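Griet Wuyts does not want to sell you a piano

Thu 17 February

The first thing Griet Wuyts tells me about the upright in her front window is that I shouldn't buy it. I hadn't asked. I had been in the shop for less than a minute and was still wiping my glasses.

"The bass is lovely and the top octave sounds like someone dropping forks," she says. "If you play hymns you'll be happy. Do you play hymns?"

I don't play anything, which seems to cheer her up.

Wuyts has been tuning pianos for most of her adult life and selling them, with visible reluctance, for the last part of it. Her shop is called Kernatska, after a village her grandmother was born in or possibly only passed through. The family has two versions. The tuning side of the business brings in nearly all the money. The selling side, as she describes it, brings in people who want something brown to put photographs on.

"They ask me what it weighs before they ask me what it sounds like," she says. "And they're right to. It weighs a lot. It's going up their stairs."

She came to the trade through Arnout Baert, who tuned for schools and churches and took her on when she was nineteen and, by her own account, unbearable. Baert gave her a tuning lever, a mute strip and one dead piano, and told her to come back when it was alive. She came back in May with a blister and a bad temper. He played a single octave and asked if she had been in a hurry.

"That was all the teaching for the first year," she says. "Was I in a hurry. I always was. I'd like to say I stopped."

Baert is retired and lives a short bus ride away. He still calls her when he hears a bad piano on the radio, usually during dinner.

I ask what people get wrong about the job, and she says they think it requires perfect pitch. She doesn't have it. She had one apprentice who did, and he lasted 3 weeks.

"It drove him crazy. You spend the whole day making things slightly wrong on purpose. Every fifth is a bit narrow, every third is too wide, and you spread the misery out so the customer doesn't notice. He noticed. He looked seasick."

What you listen for, she explains, is beating: the slow wobble you get when two strings are close but don't agree. You count it, you slow it down or speed it up, and you move on to the next pin. An ordinary upright has well over two hundred of them. She has opinions about the pins too, and I will spare you all but one, which is that damp is a criminal.

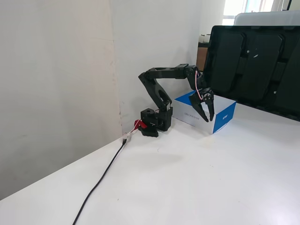
The worst house she ever worked in kept its piano between a radiator and a fish tank. She quoted $85 for the first visit and has regretted it since. By the fourth visit she was bringing her own towels.

"Beautiful family," she says. "The piano hated them."

She keeps a notebook for every regular customer, and there are 705 entries in the current index, a few of them for people who have moved, died or bought a keyboard. She makes no distinction between these. The notes are brief. One says "dog." Another says "do not mention the brother." The one for a woman who owns a Wukeck baby grand, a make I'd never heard of and which Wuyts calls "a coffin with ambitions," says only "be kind."

Does she play? She looks at me as though I'd asked a dentist whether he eats.

"Four pieces. I play them to check the action. One of them has a big stretch in the left hand and I've been faking it since school." She demonstrates on the upright in the window. The bass is lovely. Near the end she wanders up to the top octave, and there are the forks.

While she's playing, a man comes in and asks what it weighs.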